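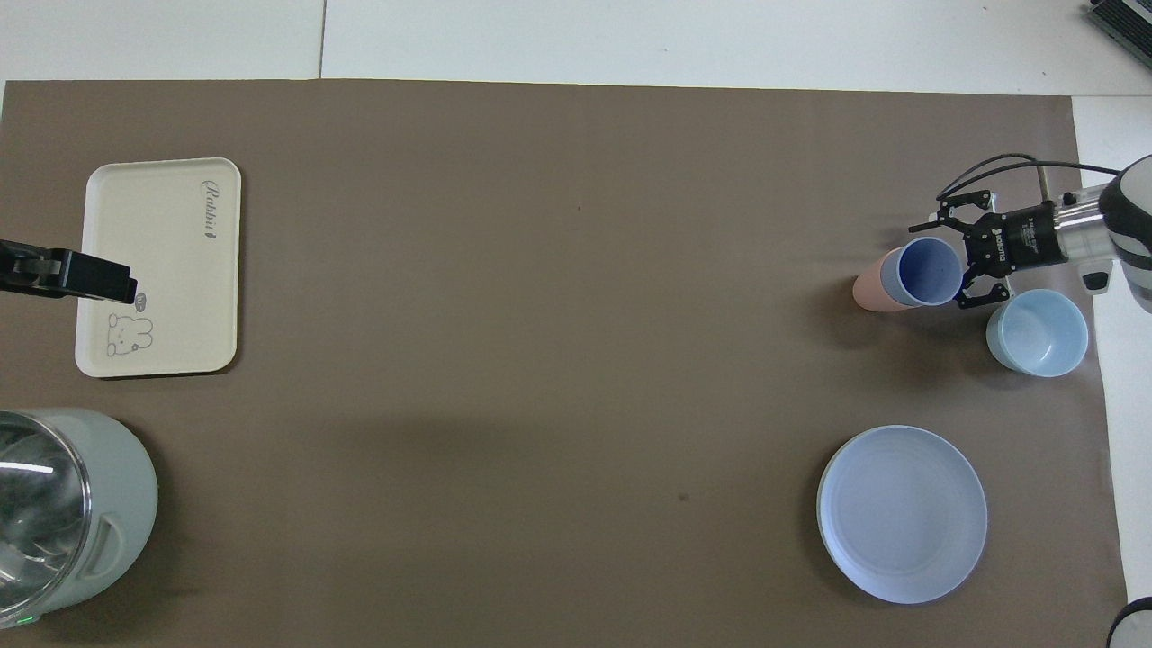
Two Arms and a Stack of Cups

By Ysaline Aubert
March 1, 2022

Valtteri Koivisto wants a machine that can set out breakfast. He has wanted it since August, when he bought a used robot arm from a packaging plant that was closing a line, and he has spent most of his evenings since then in a shared workshop called Plamura, trying to get the arm to pick up a cup.

Plamura takes up the ground floor of a former upholstery shop. It has 34 members, who pay by the month for a key and a shelf. Most of them build furniture or fix bicycles. Koivisto, who repairs elevators for a living, has the bench at the back, next to the breaker panel. He chose it for the outlets.

The project is called Undeo. There are two arms, one working from each side of the table, and both end in black grippers. The second arm came in the fall and cost him 800 dollars with a dead joint, which he rebuilt himself. The bearings were easy to find. The connector for the joint encoder took him weeks, and in the end he cut the old one off and soldered the wires straight to a new plug.

"I know elevators," he says. "An elevator goes up and down and it stops where you tell it. I thought an arm would be the same thing with more motors."

His test pieces are ordinary tableware: cups in pink and blue, a light blue plate, and a cream tray with a rabbit's face drawn in one corner. He began with wooden blocks and gave them up after a month. A block has flat sides, and a parallel gripper closes on it squarely almost every time. A cup tapers. Squeeze it near the base and it tends to ride up out of the fingers. Squeeze the rim too hard and a thin one bends.

Nested cups are harder still. When one cup sits inside another, a gripper that takes hold of the rim may lift both, or lift one and drop the other partway across the table. With the pair lying on its side, the arm has to bring its wrist in low, and the cables looped over the wrist have to follow. Koivisto has rerouted those cables 7 times, and he keeps a list of the routes taped inside a cabinet door. The early ones ran tight along the arm and pulled at the plugs whenever the wrist rolled. The present one leaves a loose loop over the top. It looks untidy and he has stopped caring.

The brown mat was a later addition. The tabletop is white, and under the workshop lights it gave off enough glare to confuse the software that looks for the edges of the plate. A dull surface fixed most of that. It also gives the plate a little grip, so that a light bump from a finger doesn't send it sliding.

The software is the part he likes least. He writes it in short pieces, tests each piece, and keeps the ones that work. A friend from an online forum sent him a motion planner known as Zovley, and he runs a trimmed version of it on an old desktop computer. It knows where both arms are and refuses any move that would bring them too close together. In practice it refuses a lot. One arm will hold still over the tray while the other finishes at the far side of the table, and only then get permission to move.

He measures progress in runs of 100 attempts at a single task. Picking up one upright cup now goes well enough that he no longer keeps score. Separating a nested pair does not, and he won't give a figure for it yet. Failed attempts get a line in a notebook, usually a short one. "Too high" appears on nearly every page. "Took both" is the next most common.

For the fingertips he has tried bare plastic, bicycle inner tube and a soft gray rubber sheet made by Bailly, sold for lining drawers. He got the longest wear from the inner tube, but it left marks on the cups. The drawer liner holds better and has to be replaced every couple of weeks.

The kettle at the corner of the table is not on the task list. Koivisto has no plans to let either arm pour hot water, and other members have asked him to confirm this more than once. The order he has written down is tray, plate, cup, then cup onto plate. Spoons come after that. He has bought the spoons already, and they are in a drawer under the bench, still in the packet.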